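Visit report: Durno manipulation software group, Tistdale site

Prepared by Tonantzin Cisneros, with notes from Nimal Samarakoon
July 18, 2019

Purpose of the visit

Majali is choosing a software base for its kitchenware handling project. Durno offered a half day at its Tistdale site, with access to the control engineers and to one working cell. We went with a short list of questions on perception of thin wire structures, two-arm planning, and the tooling used to record and replay runs. Pricing and support terms were kept for a later call and are not covered.

The morning was spent in the meeting room with the architecture documents. After that we moved to the lab and stayed there until we left. The parking instructions sent in June are out of date; visitors now use the north gate and sign in at the second building.

Software structure

Durno splits its stack into four processes: perception, planning, control and logging. They exchange messages over a local bus, and each process can be restarted without taking down the others. The control process is the only one that talks to the servos. It accepts trajectories with timestamps and rejects any segment that starts from a joint position too far from the measured one. The tolerance is set per joint in a plain text file.

Samarakoon asked what happens when planning stalls during a motion. The controller finishes the segment it holds, then ramps down to a stop and keeps position. A new plan must begin from the held position. There is no blending from a stalled plan into a fresh one. Durno considers this acceptable at its present speeds. We would want blending for any line that runs to a cycle time.

The configuration files are versioned together with the code. Each recorded run stores the version identifier, the calibration file and the joint limits in force. We asked to see this on a run of our own choosing and picked number 1507 from the run list. The files were there and matched the repository.

Perception

The cell we were shown works with bowls in a two-tier wire dish rack. The hard part is the rack. Thin chrome rods return poor depth values, and the depth map tends to show either holes or points that belong to the surface behind. Durno does not try to reconstruct the wire from depth. A rack model is fitted to the color image using the corner posts and the long rods, and the fitted model is then inserted into the planning scene as solid geometry with a margin of 5 mm.

Bowls are segmented in the color image and fitted with a shallow surface of revolution. Decoration causes errors in the segmentation step. A strong pattern can be split into two regions, and a plain white bowl seen through the bars can be merged with its neighbor. The merge case is the more serious of the two for grasping, as it places the estimated rim in the gap between two bowls. A check on fitted diameter removes most merged candidates. The engineer running the session was open about the remainder and showed us a folder of failed fits.

Bowls on their edge are treated as a separate class from bowls lying upside down. The class decides which grasp set is loaded. For a tilted bowl, the planner considers pinch grasps on the exposed part of the rim only. For an inverted bowl, it also considers the foot ring if the finger opening allows it.

Loose cloth is handled by exclusion. Anything that is segmented as fabric becomes a height field with a fixed margin, and neither arm may enter it. No attempt is made to predict how fabric would move if touched.

Planning for two arms on one rail

Both arms are mounted on a shared linear rail, and this shapes most of the planning code. Base positions are chosen first, from a coarse grid along the rail, and the arm motions are planned afterward with the bases held still. Durno tried planning rail and arm joints together and dropped the idea after planning times became hard to predict.

Each arm reserves a swept volume before it moves. The second arm may move at the same time if its own volume does not intersect the first. In front of a narrow object such as the rack the volumes often do intersect, and the arms then take turns. The order is decided by a simple cost: remaining path length plus a penalty for withdrawing an arm that is already close to its target.

Approaching the rack from both ends keeps the wrists apart, with the left gripper directed at the lower tier and the right one held in front of the other end. The gripper cables loop along the outside of the arm links and are represented in the planner as a chain of spheres whose positions depend on the joint angles.

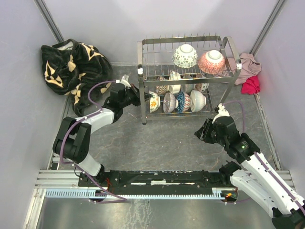
Recording and replay tools

The logging process writes joint states, commanded trajectories, camera streams and planner decisions to one file per run. The viewer opens the file on a common time axis. Selecting a planner decision brings up the candidate grasps, the rejected ones and the reason for each rejection. We found this the strongest part of the visit. Our present viewer shows the chosen grasp only, and the cause of a poor choice has to be worked out from printouts.

Replay runs in three modes. The first plays back the recording. The second feeds recorded camera data into the current perception code and compares the output with the stored result. The third replans from the stored scene, with the arms simulated. The comparison report lists differences by stage, so a change in segmentation can be told apart from a change in grasp ranking.

Two weaknesses were noted. Camera and joint clocks are aligned once at startup and drift is not corrected during long sessions. The file format is also Durno's own. An export tool exists, but it drops the planner decisions, the very part we would want to keep.

Calibration

Camera to rail calibration is done with a printed target held in the left gripper, then repeated with the right. The residuals from the two arms are stored separately. If they disagree by more than the set limit, the control process will start only in a reduced speed mode. Samarakoon considers the limit generous for thin rims and has asked for the residual history of the cell.

Comparison with Grollham

Grollham, which we visited in June, plans both arms as a single system and can keep them moving at the same time in tighter spaces. Its error reporting is thin and a failed plan gives one line of text. Durno is slower near the rack and much easier to diagnose. For a project at our stage, diagnosis carries more weight.

Open items

Durno to send the residual history and the bus message definitions.
Durno to say if planner decisions can be added to the export tool.
Majali to supply recordings from its own racks for the second replay mode.
Samarakoon to test the swept volume code with our longer gripper model.
Cisneros to arrange the call on pricing and support once the message definitions have been read.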